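Tredthorpe Council by-election, Flumlow Ward
Polling place inspection: Faltov Hall, Husar Street
Inspected November 21, 2025 by Duygu Karaca and Jae-hoon Ki
Key holder on site: Gilberto Castaño

Status codes: **OK**, **FIX** (must be closed before the place is gazetted), **WATCH** (check again on set-up day), **N/A**. Comments are DK unless marked.

Enrolment for the ward is 3856. The working estimate for Faltov Hall on the day is 2000 voters, the rest being split between the school, early voting and postal. All comments on queue space and staffing use that estimate.

## 1. Outside and approach

| No. | Item | Status |
|---|---|---|
| 1.1 | Street number visible from the road | OK |
| 1.2 | Accessible parking bay marked, level, clear of bollards | FIX |
| 1.3 | Footpath from gate to main door even and free of trip hazards | FIX |
| 1.4 | Ramp gradient and handrail | OK |
| 1.5 | Room for candidates' workers outside the exclusion line | WATCH |
| 1.6 | Outside lighting for early set-up and late close | OK |

**1.2** The bay is there but the paint has nearly gone. Council depot to repaint.

**1.3** Raised paver two steps in from the gate. It was raised on the last report as well. A spray-painted edge won't do this time - it needs lifting and relaying.

**1.5** The exclusion line runs across the forecourt, which leaves candidates' workers on a narrow strip beside the fence. With five candidates nominated or talking about it, that strip will be full by nine. JK suggests using the side lawn as well, on the condition that nobody stands on the ramp. Returning officer to decide and put it in the letter to candidates.

## 2. Entry, exits and queue

| No. | Item | Status |
|---|---|---|
| 2.1 | Separate entry and exit doors | OK |
| 2.2 | Exit doors open outward without a key | OK |
| 2.3 | Exit signs lit | FIX |
| 2.4 | Door opening wide enough for a mobility scooter | OK |
| 2.5 | Queue can be kept out of the weather | WATCH |
| 2.6 | Mats flat and fixed | FIX |

**2.2** Tried all three. The kitchen door sticks at the bottom but opens with a firm push. Not to be counted as a public exit.

**2.3** Sign over the east door is out. Gilberto has ordered a fitting.

**2.5** The verandah shelters part of the queue only. In February the trouble will be heat, so the shade structure from the library should be booked now. Drinking water at the table by the door, with cups.

**2.6** Entry mat curls on one corner. Remove it for the day.

## 3. Polling area

| No. | Item | Status |
|---|---|---|
| 3.1 | Floor sound and dry | OK |
| 3.2 | Space for issuing tables with a clear line behind | OK |
| 3.3 | Voting screens can be placed with no view from windows | FIX |
| 3.4 | At least one low screen and a chair | OK |
| 3.5 | Ballot box position visible to the officer in charge at all times | OK |
| 3.6 | Power leads not crossing a walkway | FIX |
| 3.7 | Chairs for voters who need to sit while waiting | OK |

**3.3** The north windows come down low and people walk past them to the toilets. Either cover the lower panes with paper or turn the row of screens. We laid out the row turned and it fits, so please use the turned plan. The sketch in the old handbook is wrong for this hall.

**3.6** The only outlets that work are under the stage. Certified list laptops need two leads. Run them along the wall and tape them full length. JK to add a cable cover to the kit.

**3.7** The hall has 50 stacking chairs in the store. Three had loose backs and Gilberto took them out while we were there.

## 4. Ballot material: storage and handling

| No. | Item | Status |
|---|---|---|
| 4.1 | Lockable room for material delivered the night before | OK |
| 4.2 | Key register in place | FIX |
| 4.3 | Ballot boxes sound, lids seat properly, seal points intact | OK |
| 4.4 | Container for spoiled and discarded papers suitable | FIX |
| 4.5 | Clear path from ballot boxes to counting tables | OK |
| 4.6 | Reserve stock of papers held separately | WATCH |

**4.1** The committee room off the stage has a solid door and one small window with a working catch. Suitable.

**4.2** There are four keys to that room and Gilberto could account for three. Change the barrel before delivery and issue two new keys, both signed for. Cost to the by-election budget, as the hall shouldn't have to pay for our requirement.

**4.3** Checked the six boxes held here for the ward. Seal numbers go on the opening form as usual and scrutineers are to be invited to look inside before the first seal goes on. 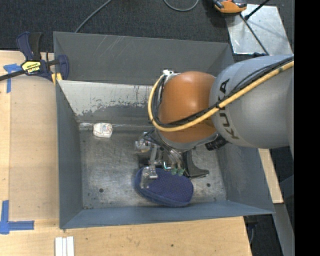 **4.4** Spoiled papers have to be kept, counted and reconciled, so whatever they go into must close and take a seal. At the last election the hall used whatever tub was handy and the reconciliation took until after midnight. An open grey metal bin like the one in the photo should not be used for this. The worn band where the coating has rubbed away needs a hand run along it in thick gloves before anyone reaches past it, and the two small holes in the floor are a reminder to look for openings in any container we are offered. Open bins can be used for flattened cartons and packing only, and should be labelled that way. Spoiled papers go in the numbered envelope, and the envelope goes in the officer in charge's lockable case.

**4.6** The reserve is set at 700 papers. It stays in the committee room in its own sealed carton and is opened only by the officer in charge with a second officer present. Write the time on the carton. JK: last time the reserve carton was put under the issuing table and opened with the rest.

## 5. Fire, first aid and emergency

| No. | Item | Status |
|---|---|---|
| 5.1 | Extinguishers in date and on brackets | OK |
| 5.2 | Fire blanket in kitchen | OK |
| 5.3 | Evacuation diagram displayed and current | FIX |
| 5.4 | Assembly point agreed | OK |
| 5.5 | First aid kit stocked | FIX |
| 5.6 | Mobile phone coverage inside | WATCH |

**5.3** The diagram still shows the old store as a passage. Replace.

**5.4** Assembly point is the far side of the car park. If the hall is evacuated during voting, the officer in charge closes the slot on each box and the boxes go out with staff if it is safe to carry them. People first. The time voting stopped and restarted goes in the record.

**5.5** No burn dressings, and the saline is out of date.

**5.6** One bar in the committee room, better on the stage. Results are phoned through from the stage.

## 6. Staff areas

| No. | Item | Status |
|---|---|---|
| 6.1 | Toilets open, accessible toilet usable | OK |
| 6.2 | Kitchen available to staff | OK |
| 6.3 | Break space out of public view | OK |
| 6.4 | Ventilation or cooling | FIX |

**6.1** The accessible toilet was being used to store trestles. Gilberto moved them. Check again on set-up day.

**6.4** Two of the ceiling fans don't run. Staff will be in this room from before opening until the count is finished, so this has to be repaired. Floor fans are no good to us with loose ballot papers on the tables.

## Actions

- Paver and parking bay (1.2, 1.3): council depot, Ro-un Kong to lodge the request
- Exit sign, ceiling fans (2.3, 6.4): Gilberto Castaño
- Cable cover, window paper as a spare, turned floor plan to all staff (3.3, 3.6): Jae-hoon Ki
- New barrel and key register (4.2): Duygu Karaca
- Numbered envelopes and lockable case (4.4): Gemechu Sisay
- Evacuation diagram and first aid kit (5.3, 5.5): Gilberto Castaño, with a copy of the diagram to the returning officer
- Side lawn decision (1.5): returning officer

Result: suitable as a polling place subject to all FIX items being closed. Reinspection in February, before material is delivered. WATCH items to be signed off by the officer in charge on set-up day.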